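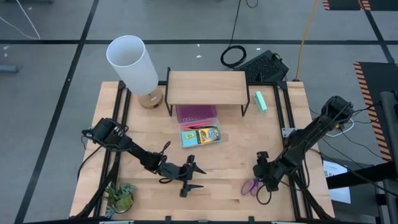 Alivard opened its Wirnlow workshop to visitors in June, drawing 341 people over the afternoon. Most of them headed for the desk-tidying demonstration, where two robot arms work over a wooden tabletop set with ordinary office things — a stapler, scissors, a pencil case, a lamp.

Demonstrations ran for 12 minutes each, with time for questions afterward. Visitors asked mostly about speed and cost. Staff said the arms are still slower than a person and that no price has been set.

The company moved to Wirnlow 5 years ago and plans a second open day in the fall. Doors will open at 2 p.m. and admission is free.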